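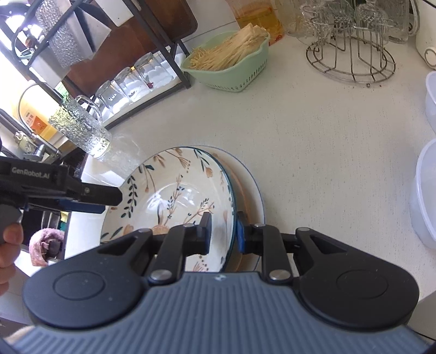
3.2 Clearing and stacking of serving ware

Shallow bowls were the slow item. Plates went on the stack flat and stayed put, bowls had to be set down level or they rocked on the dish underneath. Households in the Maro group mostly stacked by size, Ofori households by who ate from what, so a wide painted bowl often ended up on top of a smaller plain one. Coding for this was done twice (Bonsu, then Haslinger), disagreements settled by going back to the notes.

Figure 4. Painted ceramic bowl with dark teal edge, second dish partly under it, glass pitcher on the counter.

Decorated pieces got handled by the rim more than plain ones. Not clear why. Several participants said they didnt like touching the painted part, one said habit from her mother's kitchen. We coded both as "care" but the category is loose, see Section 5.

Pitchers: usually moved last. Textured glass was rated easier to hold than smooth in the February interviews, though only 30 people answered that item out of 144. Treat with caution.

Counter space mattered more then we expected. Where the counter was clear, bowls were set down once and left. Where it was crowded they got picked up again, sometimes 2 or more times, before reaching the cabinet. The Trumora diary sheets show the same pattern, weaker. Mixed sets (different rim colors, odd sizes) took longer to put away than matched ones, and here the two groups did not differ.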